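Stacking blocks

Stacking blocks are plain cubes, usually sold in soft colours, which are set one upon another to make a tower. They are among the oldest of playthings, and a good many grown-ups will own up to enjoying them as well. The simplest tower takes only 2 cubes, say a blue one resting squarely on a pink one.
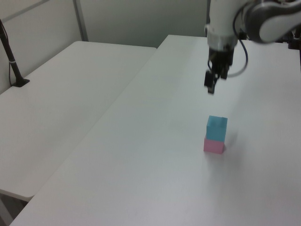
Cubes of matching size are the kindest to begin with, as their edges line up and the upper one has a full face to sit upon. A smooth, level table helps a great deal too.

Taking a tower down, or beginning a fresh one, means handling each cube by itself, and a light grip near the top is generally plenty. 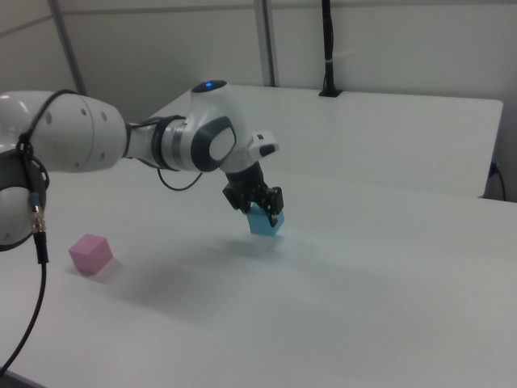 Reading time: 2 min

Larger sets, such as the Trotden box of 300, come with a lidded tray.

Comments

Birsen Bayram: Lovely to see pink and blue together, my gran had those!

Brenda Palma: Could you add something on storage, please?

Related articles
Clivatis puzzle
Figueroa bricks
Nesting cups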